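Filed under: House, Slow Projects

The drawer of small things

My father kept his screws in jam jars with the lids nailed to the underside of a shelf. You reached up, unscrewed the jar, took what you needed and screwed it back. I grew up thinking every garage had this. When he moved to the apartment in June the shelf stayed behind, and the jars came to me in two cardboard boxes, their contents mixed together because the movers had tipped them over on the stairs.

I put the boxes in the hall closet and left them there for most of the summer. When I needed a screw I bought a new packet. By the end of summer I had seven half-used packets in the kitchen drawer along with the batteries, the takeout menus and a roll of tape that had lost its end. The drawer stopped closing. I took it out completely, set it on the table and decided to deal with the whole lot, his and mine.

Sorting small things is slow, and the first mistake I made was trying to do it all in one sitting. I poured everything onto an old bedsheet and started making piles by type. After an hour I had a pile of wood screws, a pile of machine screws, a pile of nails and a fourth pile that was bigger than the other three combined. I folded the sheet up by its corners and went to bed.

The next evening I called Jeferson Brandão, who I used to work with at Wieser. He ran the parts counter there for years and had a system that everyone complained about until he went on vacation and the rest of us had to use it. He told me to stop sorting by type. Sort by what you would be doing when you went looking for it, he said. If you hang pictures, put the hooks, the small nails and the wall plugs together. If you fix furniture, put the dowels with the glue and the corner brackets. Nobody goes to the drawer wanting "a machine screw" in general.

That changed the job. I ended up with groups called pictures, doors, furniture, bikes, electrical and plumbing. There is also one called Dad, for the things I can't identify but he evidently thought were worth a jar. Some are clearly parts of something. A few look like they came off a sewing machine, and my mother never owned one as far as I know.
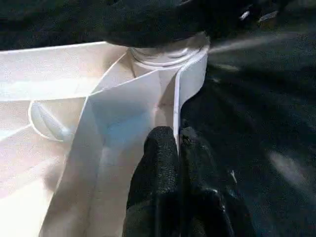
Containers were the next problem, and I spent more time on them than I should have. I started by pricing proper cabinets with the little clear drawers. The one I liked was made by Skotwood and cost more than everything I planned to put in it. My neighbor Cauã Peixoto lent me a tackle box, which was fine until I wanted to move the walls and found they were fixed. What I kept coming back to was plain white plastic with flat panels and a good deep pocket between them, because small dark hardware shows up against white and you can get two fingers down into a deep pocket without tipping everything out. Shallow trays look tidy in the store. At home you pull the drawer open a little too fast and the washers go over the top into the nails. I also learned to look at the bottom corners before buying anything. A rounded corner lets you slide a single screw up the side with one finger, and a square one holds on to it.

In the end I used a mix. The kitchen drawer holds pictures and batteries, since those are what I need in a hurry. Doors, furniture and plumbing went into bins on the closet shelf. Bikes went down to the basement, where the bikes are. I kept four of the jam jars and put the Dad group in them.

I labeled everything with masking tape and a marker. I tried a label maker first, a Drilunora that someone gave me years ago, but the tape it takes is hard to find now and the letters come out gray. Masking tape is easier to peel off when you change your mind, and I changed my mind a lot in the first week. "Electrical" became "lamps" when I realized that lamps are the only electrical thing I ever repair.

I threw away less than I expected. Anything rusted went, along with the bent nails and all the stripped screws I could find. I kept more than 100 wood screws, which is probably enough for the rest of my life given how much furniture I build. The hex keys were the surprise. I had 30 of them, nearly all in the same two sizes, left over from every bookcase and bed frame I have put together since college. I kept one good one of each size and gave the others to Cauã when I took his tackle box back. He didn't seem to want them but he took them.

A few things I would do the same way again. Work in short stretches, with somewhere flat to leave the piles overnight. Have a magnet handy for what falls on the floor. Don't buy any containers until the groups are settled, or you will sort to fit the containers. And leave one compartment empty, so that the odd thing you find in a coat pocket has a place to wait.

My father came by for lunch and I showed him the closet. He looked at the bins for a while, opened the one marked doors, and took out a brass hinge pin. He asked if he could have it for his bathroom cabinet. I told him they were all his anyway. He put it in his shirt pocket and asked what I'd done with the shelf.

The shelf is still in his old garage, as far as I know. The new owners have probably put paint cans on it.

Contact | © Nindum House Notes | Back to top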